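[trallness-holders] Wulov offer price and the retail portion

Re: what the revised range means for small applicants 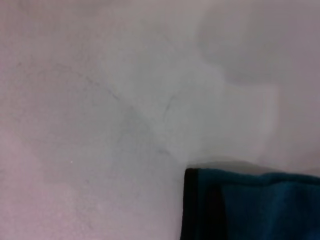 Magdy Tazi wrote:

> I've read the supplementary prospectus twice and still can't tell whether
> those of us who applied before Friday are held to the old range. My
> form went in at the top of it, for 50 shares, through the Osei
> platform. The new top is 179p. Does the application carry over, or do I have
> to do it again? Also, has anyone found how much is set aside for retail? I
> can see the figure for staff but not ours.
>
> Magdy

Magdy,

Your application carries over unless you withdraw it. The wording is in the section on withdrawal rights, a little way after the new timetable. If you put in a fixed number of shares, as you did, you are taken to have applied for that number at whatever the final price is, up to the new top of the range. If you put in a sum of money, they work out the shares once the price is set and round down.

You can withdraw, but it has to be done through the platform you used. Writing to Wulov or to the registrar won't count. Osei has its own cut-off, which is earlier than the one in the prospectus, so check your account messages and go by that.

On the retail portion, it is 8 per cent of the offer before the over-allotment shares. It isn't in the summary. Look in the table headed "Allocation" near the back. Staff come out of a separate pot, so they don't eat into it. If retail is oversubscribed the company can scale back as it likes, and it doesn't say small applications will be met in full. I'd assume a cut.

Two other things I noticed while I was in there. The selling holders are locked up for 8 months, with the usual exceptions. And part of the money raised goes to repaying the loan taken out to buy Amen, which was described in the first document as "general corporate purposes". I don't think it changes the case for buying, but it does mean less for the new depot than I had understood.

I haven't decided myself. I hold Trallness already and they keep their stake after listing, so I would be doubling up.

If anyone has had a reply from Osei about dealing on the first morning, please post it to the list. I rang and was told the desk would call back.

Melaniia Polishchuk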